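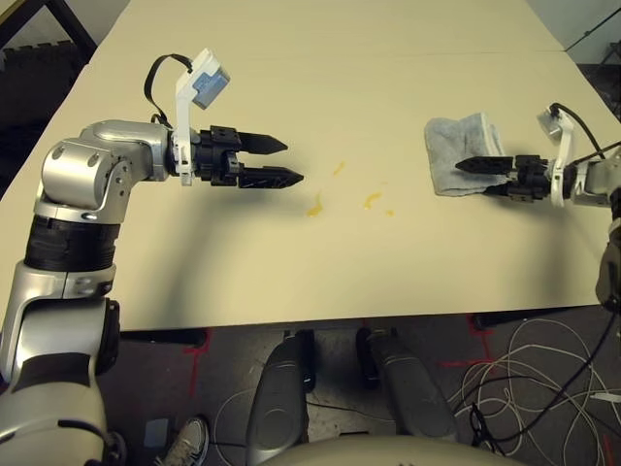 Skiltstead Mill, Converting Dept. / Shift Board

Topic: rewinder 2 core change

corewinder31
Heads up, new cores from Trurgate start on rewinder 2 at 6 am. Speed stays at 700 until we trust them. Old cores go back to bay 31, dont mix pallets.

nite_slitter
700?? We ran the Borkska cores at 1000 no problem. Gonna kill our numbers.

corewinder31
Borkska ones had thicker walls. Different animal.

pulpfiction_b
Got two crushed ones out of the sample pallet already. Chuck pressure too high imo. Anyone touch the setting?

nite_slitter
Not me. It's what the sheet says.

dryendkev
Sheet is for the old cores. Needs a new one. Also order 1691 is still short, can we finish that on the old stock first??

corewinder31
Yes, 1691 on old stock. Then switch.

nite_slitter
Still say 700 is too slow. Trurgate told purchasing up to 1000.

pulpfiction_b
Sales guy says lots of stuff. Im not cleaning up another blown roll at 4 am

dryendkev
Agree w/ pulp. Go slow one shift, then bump it.

corewinder31
Staying at 700. New pressure sheet will be taped to the panel tonite.

nite_slitter
Fine. Tape it where ppl can read it this time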